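Guides > Paper & Print > Folding

Search the guides… Go

How to fold a letter so that it fits the envelope

You would think this was taught at school. I was taught the recorder instead, and have been folding letters badly ever since, or was until I spent a winter helping Liesl Eberhard send out 2000 appeal letters for the Kostov hall roof. By the third evening I had opinions. By the fourth I had a method.

These instructions are for an ordinary A4 sheet going into a DL envelope, the long thin sort. If yours has a window, read the bit on windows before you fold anything.

Getting the first fold right

Lay the sheet face up with the bottom edge towards you. Bring that edge up until it sits 99 mm from where it started, which leaves two thirds of the sheet showing as one third printed, one third blank and you wondering whether 99 mm matters. It does. DL is 110 mm deep, so you have a little slack, and you will use all of it.

Don't crease yet. Line up the side edges first, hold them with one hand, and only then press from the middle of the fold outwards. Pressing from one end to the other pushes the paper sideways and gives you a fold that wanders off like a dog in a park.

Now bring the top third down over it. Stop a hair short of the bottom fold — 1 mm will do — so the last panel doesn't buckle when you close it.

If you have a lot to do

Make a guide. Fold one letter properly, open it out, and mark the two creases on a strip of card taped to the table. Silvan Schnyder does his by eye and gets 38 done while I am still looking for the tape, but his go in at an angle and he won't be told.

Buy a bone folder, or use the back of a spoon. Your thumbnail is fine for the first dozen and a source of regret after that.

Fold two sheets together if the letter runs to two pages. At 4 sheets, give up and use a bigger envelope.

Clear more table than you think you need, and wipe it. Toner finds crumbs, and so does white paper.
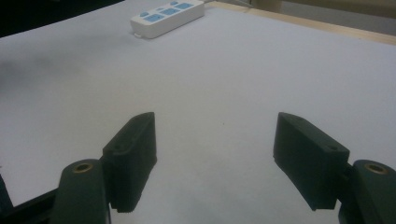
WINDOWS AND OTHER TROUBLE

For a window envelope the address has to end up on the outside, so the top third folds backwards instead of forwards, making a Z. Put one in, tap it on the table on each of its edges in turn, and see whether the postcode slides out of view. If it does, move the address block on your template, and do it before you print the other 3000.

Heavy paper cracks along the fold when it is creased against the grain. Tear a spare sheet both ways: the straighter tear runs with the grain. Score lightly first if you are stuck with the wrong one.

Filed under: Folding, Post, Things with envelopes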